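Multero M3 Base Station Radio: Owner's Guide
Section 3. Antenna, Ground and First Power-Up

Read this section before you plug anything in. The quick card in the box says setup takes 9 minutes. It doesn't, unless your coax is already run and your ground rod is already in.

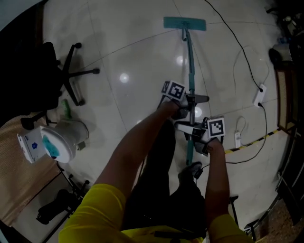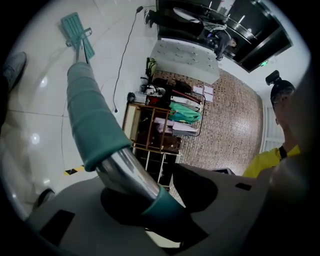

Teal flat mop on glossy white floor tile, both views.

What you need
Power supply, 13.8 volts, with enough current for full transmit power
50-ohm coax with fitted connectors
Antenna cut for the band you plan to use
SWR meter (the one on the front panel is not a substitute)

3.1 Connecting the antenna

1. Turn the power supply off and unplug it from the wall.
2. Run the coax to the rear of the radio. Avoid sharp bends.
3. Connect the SWR meter between the radio and the antenna lead.
4. Tighten the connectors by hand. Pliers will crack the insulator in the socket.

CAUTION: Never transmit without an antenna or dummy load. The protection circuit cuts power when it sees a bad match, but do not count on it to save the output stage every time.

Note: The Hono whip sold as an accessory is described on its package as "all band." Treat that claim with care. Measure it on every band before you use it, and if the SWR is above 3 to 1, don't transmit.

3.2 Grounding

1. Attach a short, heavy strap to the ground post.
2. Run the strap to your station ground. A cold water pipe is often suggested, and many homes now have plastic pipe somewhere along the line. Check first.
3. Bond the station ground to the house electrical ground.

Note: Clip-on "noise filters" for the ground strap are sold by several dealers. We tried the Fludermont model on the bench and the meter didn't move.

3.3 First power-up

1. Connect red to positive and black to negative. Check again.
2. Switch on the supply, then hold PWR until the display lights.
3. Set output to LOW.
4. Pick a clear frequency you are licensed to use, key up briefly and read the SWR meter.
5. If the reading is good, go to MED and then HIGH, checking each time.

The S-meter is a rough guide. Two radios side by side will disagree, so don't settle arguments with it.

If the display shows E-200, the supply voltage is low. Swap the power lead before you blame the radio.

Text revised by Rui Quintela, 31/10/2018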